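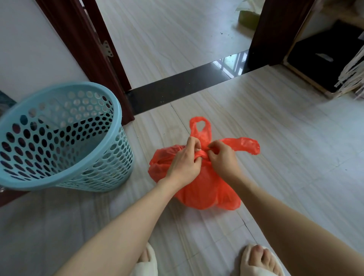
Tying up the trash, the chore at the center of the Ratuvora pause. Two hands, two handles, one knot.

Zuten pauses bag-tying on its home robots after a pinched hand in Castaño

By Soledad Ostrowski

If you live in one of the 39 homes over in Castaño that have been trying out the Ratuvora, you already know you're back to tying up your own trash. Zuten switched off the bag-tying feature on every one of its test robots in October, after one of them pulled a knot tight and then just kept pulling with a woman's fingers in the loop.

The woman is Marleny Escobar, and she's fine. She had a sore hand for a few days and a bruise across two knuckles that she was happy to show me (I got there after most of it had faded, so I had to take her word for the purple). She was also pretty cheerful for somebody who'd spent a minute and a half attached to a bag of potato peels.

Yes, a minute and a half! I'll get to that part.

The Ratuvora is a wheeled thing with two arms, a bit shorter than my kitchen counter, and it does small jobs around the house. It picks up laundry, it wipes tables, and since last spring it has taken the bag out of the wastebasket, tied it and left it by the door. I watched one do it during the summer and thought it was the best trick it had. Thin plastic bags are miserable to handle. They stick to themselves, the handles twist up, and if there's anything heavy in the bottom the whole business slides away from you across the floor.

On the evening it went wrong, Escobar's robot had the bag out and was halfway through the knot when one handle slipped. She was standing right next to it and did what I would have done – she reached in to hold the handle for it. The robot crossed the handles over, caught her first two fingers inside and pulled.

It's supposed to stop there. The grippers, made by a company called Banow, have a sensor that tells the robot how hard it's pulling, and a bag that suddenly feels too stiff should make it let go. According to Marisol Tamayo, the engineer at Zuten who took me through the incident report, the sensor did notice. The trouble was in what the software made of it. An update a couple of weeks earlier had raised the limit for knots, as people were complaining that their bags came undone on the stairs, and the new limit treated a hard pull as a good knot.

So it held on. It didn't yank, and Tamayo was careful to say the pull never went higher than it does on a normal bag. But it also didn't let go, and Escobar couldn't reach the stop button on the robot's back with her free hand. What finally released her was a timer. The robot gives up on any task where nothing has changed for 90 seconds, and when that ran out it opened both hands and announced that the bag was ready.

"I told it thank you," Escobar said. "I don't know why. You get in the habit."

Calling out "stop" should have worked too, and she did call out, several times, in two languages. That turns out to be a second fault. While the arms are under load the robot's motors whine right over its microphone, and it missed every one. I asked Tamayo if anyone had tested the voice stop in the middle of a knot. She said it had been tested with the arms moving freely, and that she wished she had a better answer for me.

Zuten says its robots had tied 3,402 bags in the test homes before this, and it went back through the records to see if anything similar had happened. There was one more case where a robot held a knot until the timer ran out, in a home where the handle had snagged on the rim of the wastebasket. No person was involved, and the family hadn't reported it. They'd found the robot parked beside the bin and thought it was charging.

Amancay Medina runs the home safety desk at the county and has been getting calls about this. Her advice for anybody with a Ratuvora is short: keep your hands out of its hands, whatever it's holding, and know where the button is before you need it. She'd also like that button moved. "Put it on the front," she told me. "People face the thing when they're helping it." Zuten says a front button is being fitted, starting with the homes that have asked for one, and that the knot limit is already back where it was before the update.

Bag-tying will stay off until the voice stop is sorted out. Tamayo wouldn't give me a date. She did say the plan is to run 200 knots on the bench with a padded dummy hand in the loop, using the cheap thin bags people really have at home, and that the robot has to let go every single time before the feature comes back. The laundry and table jobs are still running as usual.

I also talked to Natalie Goodall, whose mother has one of the robots and has bad wrists, and she's more annoyed by the pause than by the fault. Her mother can lift the bag fine. Tying it is the part that hurts – pinching the plastic, pulling it through – and that was the one job she'd wanted the robot for. Goodall now stops by on her way home from work to do the knots. Zuten has offered test homes some bags with a drawstring in the meantime, which her mother says are too small for the basket.

Test homes can call the Zuten support line to ask for the new button or the drawstring bags. Escobar has kept her robot, and she's asked for the button.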